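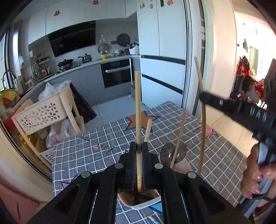 4.2 Rules for collecting in homes

We wrote our rules after the first 100 recordings, and we would gladly have had them sooner. The person holding the gripper leaves the kitchen as the family keeps it, and picks up thin things such as chopsticks (Figure 3) slowly enough that the jaws close fully before any lift. Each recording covers one task only. Mabli Howells, who checked all 3139 recordings for the Oltari set, kindly asked that failed grasps be kept and marked as such, and we have followed her wish in all 14 homes.

Figure 3. Gripper closing on an upright wooden chopstick at a kitchen table.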